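Equipment plan for hand-held demonstration recording
Group project report, Tainá Bittencourt and Aurélien Deschamps

1. What we were asked to do

The brief was to recommend what the department should buy so that next year's students can record manipulation tasks by hand and use them to train the arm in the Lerkdale lab. We were given a ceiling of 1,172 pounds for everything except the arm itself. The draft list we inherited had 34 lines on it. We think a good half of those should go, and this report mostly says which ones and why.

We should admit that we started out doubtful about the whole purchase. Last year's group asked for a bigger budget, got it, and left behind a cupboard of parts with no record of what fitted what. We did not want to add to it.

2. Supplier quotes

We asked two suppliers for prices. Cloluvico sent a full quote within the week, which included a "starter bundle" with a carry case, a calibration board and a year of software support. The case alone costs more than the spare finger pads we would need for both terms. Bozsik sells the same sort of parts singly and was cheaper on nearly every line, but would not put a delivery date in writing beyond "July, normally".

Both firms claim their grippers last up to 53 hours of use before the pads need changing. Neither could tell us what task that was measured on, so we have treated it as advertising and budgeted for pads twice as often.

3. Working with a pair

Most of the money goes on grippers, so the first question was one or two. The inherited list assumed two without giving a reason. Aurélien wanted to cut it to one and keep the rest for spares. Tainá argued that single-handed recording would rule out half the tasks in the module handbook, such as holding a mug while something else is moved. We came down on the side of two, with some reluctance. The spending has to allow for markers on both grippers and a head camera as well as the grippers themselves.
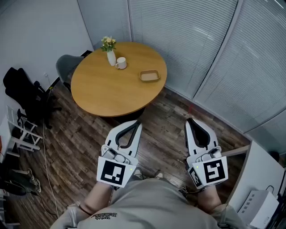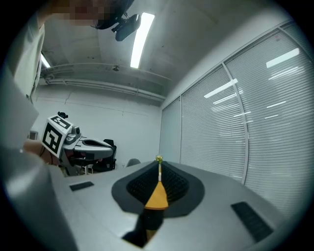 4. Things to cut

Carry case. The kit will live in one room.

Custom table. The draft had a height-adjustable bench on it. An ordinary table will do for the tasks in the handbook, and the money is better spent elsewhere.

Extra lighting. Flelholm, who supplied the lab's lamps, recommended a set of 4 panels. We would want to see recordings fail under normal ceiling lights before paying for any.

Software support. The year starts from the date of purchase, so a July order would waste the summer months.

5. Things to keep

Two grippers, one head camera with its strap, spare finger pads, a printed set of markers plus one spare set, and a second storage drive. We would also keep back a small sum for cables and wrist straps, as neither quote mentions them clearly.

6. What we are still unsure about

The life of the pads is the weak point in our sums. If they wear as fast as we fear, the running cost could pass the purchase price by the second year, and the department has no budget line for that. We also have only the suppliers' word that markers can be swapped without setting everything up again. We recommend ordering from Bozsik, but only once they confirm a date in writing, and holding back the second order of pads until the first set has been used for a term.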